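The tin on top of the fridge

July 9, 2019

I have been meaning to write this one for ages (my drafts folder says so, anyway) and I keep putting it off because it means talking about money, and I was brought up to think that talking about money is slightly worse than losing it. But I did promise a proper update on the betting, so put the kettle on, and off we go.

Regular readers will remember that I grew up in Dukilbridge, where there was a bookmaker's on the corner called Clasel, with a brown carpet and a little blue pen on a string. My grandad went in every morning with his paper folded to the racing page, put on something tiny, and came home again. That was gambling as far as I knew it. It had opening hours. When the shutter came down you went home for your tea, whether you were up or down, and the next day's runners were a whole night's sleep away.

Mine was different, and I think it's the sleep that made it different. I signed up with an online bookie, Primen, during a football tournament, for the free bet, as everyone does. It was lovely at first! I knew the names of full-backs I'd never have heard of otherwise, and I shouted at the telly with real feeling. Then the tournament finished and I didn't. There was tennis on at two in the morning, and there was basketball from places I would have struggled to find on a map, and after those there were the slots, which never end at all.

I won't give you the full story, because it's mostly me on a sofa. I will give you one number. When I finally sat down and went through my statements for the year, I had paid in 1677 pounds and taken out 597. I had been going about telling people that I more or less broke even, and I believed it too, because I remembered every single penny of that 597 and hardly any of the rest. It paid for a weekend away, you see, so it had a shape in my mind. The other money went out in fivers and tenners and never looked like anything.

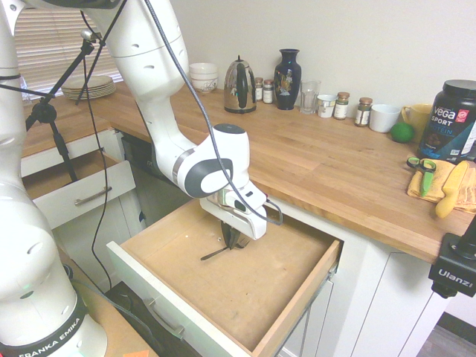

So what did I do first, once I had seen the total?

I set a deposit limit on the account, as low as it would let me go, and I did it in the morning, before I'd had a chance to start looking at the day's fixtures.

The limit worked well enough for a few weeks. Then I found I was spending the whole allowance on the first evening of the month and sulking for the rest of it, which my sister-in-law pointed out is not really what a limit is for. After that I closed the account altogether, and asked for it to stay closed. I had expected somebody to argue with me, and had a little speech ready, but it was a form and a confirmation email, and the speech went to waste. I said it to the cat instead.

What I hadn't bargained for was the evenings. I had got so used to having something riding on something that an ordinary match felt flat, like pop left out overnight. I tried reading, and read the same page of the same book for a fortnight. In the end it was jigsaws that did it, of all things – a whopping 1000-piece harbour from the charity shop, with two pieces missing, both of them sky. I've since moved on to my neighbour Beneš's collection (he has shelves of the things, mostly castles) and I'm allowed to borrow them as long as I return the pieces in the bag and not rattling about in the box.

And then there's the tin. Whenever I catch myself thinking I'd have had a tenner on that, I put the tenner in the tin on top of the fridge. I don't count it, because counting it feels a bit too much like checking a balance. I'm going to open it in August and spend whatever is in there on something silly, possibly a hat.

Am I cured? I don't much like the word. I still know the odds on things without meaning to, and I still cross the road in Dukilbridge to avoid walking past Clasel, though I have only happy memories of the place and the carpet must have been changed by now. If you've got your own statements sitting there unopened, I'd say have a look, preferably in daylight and with somebody you like in the next room. Do write and tell me how you get on, I read everything even when I'm slow to reply.

Recent posts
Castles, and why the grey bits all look the same
What my grandad's racing page taught me about reading
A wet fortnight in Dukilbridge
Giving up sugar in tea (second attempt)

Contact | © 2019 The Tin on Top | Back to top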